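[sim-manip] Re: Panel task, start pose and camera placement
Filed under: Student Projects / Simulation / Two-arm
4 replies · 2 shares

Phúc Kim wrote on 2023-11-02:

> I've run the panel task with the settings on the wiki and the success
> rate is well under what the Ditow page suggests. Body camera only, both
> arms enabled. Is the start pose on the wiki still current? And could
> someone post renders from a known good setup so I can compare mine?
> I have about enough cluster time left for one more long run and
> would prefer not to waste it.
>
> Phúc

Phúc,

The start pose on the wiki is out of date. It was written for the single-arm version we used at Clorndale before June, and the shoulder offsets were never revised when the second arm was added. Load the pose from the config folder in the repo and ignore the table.

On the renders: the body camera sits high and pitched down, so the torso shell takes up a good part of the lower view and both grippers clear it. If your shell covers the far gripper, the camera mount is at the old height. Check that before touching anything else. A policy trained with the far gripper hidden will still produce a plausible loss curve and then miss at the panel. 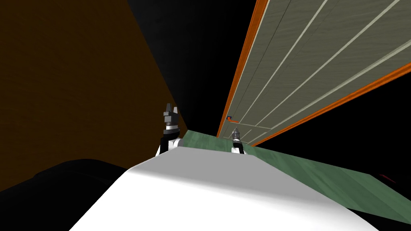
Does the near arm need to be in the action space for this task? It can be frozen, and for a first run I would freeze it. The far arm does the work at the panel, and leaving the near one free only adds joints for the policy to drift on.

Some notes on training, in the order I would check them.

Episode length. The wiki says 500 steps. That was adequate for the single arm. I now use 1,000, as the far arm has to travel the length of the panel and the controller is rate limited. If most of your failures are timeouts, start here.

Demonstrations. Hoàng's set has 1,000 episodes, but a portion were recorded with the old mount. Filter on the mount field in the metadata. Do not mix the two, even with colour and pose randomization switched on.

Colour. The orange rails on the panel are a strong cue and the network will use them. When I changed the trim to grey at evaluation, success fell by more than half. Randomize the trim colour if you want the result to mean anything outside this one layout. The same applies to the green floor, to a lesser degree.

Contact. Default friction on the fingertips is too low. The value in the Numside branch behaves better and will be merged once the regression tests pass. Until then, cherry-pick the commit; the rest of that branch is not ready.

The second render below has the far gripper at the foot of the panel, at the small blue and orange piece. Compare your own run at the equivalent stage. Judging contact from this camera alone is unreliable at that distance, so log the contact forces and plot them against the frame index. I would not accept a success label based on the image.

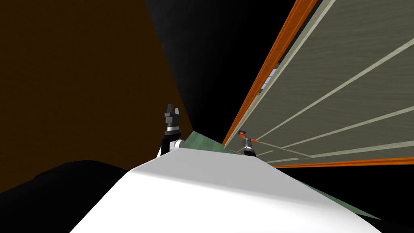
Lụa Đỗ adds that the success check in the repo reads the joint angle only, so a piece that gets knocked passes the same as one that was held. Her patch requires finger contact for a minimum number of steps as well. It lowers everyone's numbers, including the ones on our poster, and she would like it in before the term demo regardless.

I agree with the patch. Please rerun your baseline with it applied before reporting a comparison, and put the commit hash in the results file. The evaluation script takes the seed as its second argument; leave it at the default so that the runs line up.

For the long run, 3,000 updates at the default batch size should be enough to see whether it is learning. Save checkpoints to the club server and keep them out of your home directory, where the quota will stop the job partway through.

The old pose table will come off the wiki once I have edit rights again.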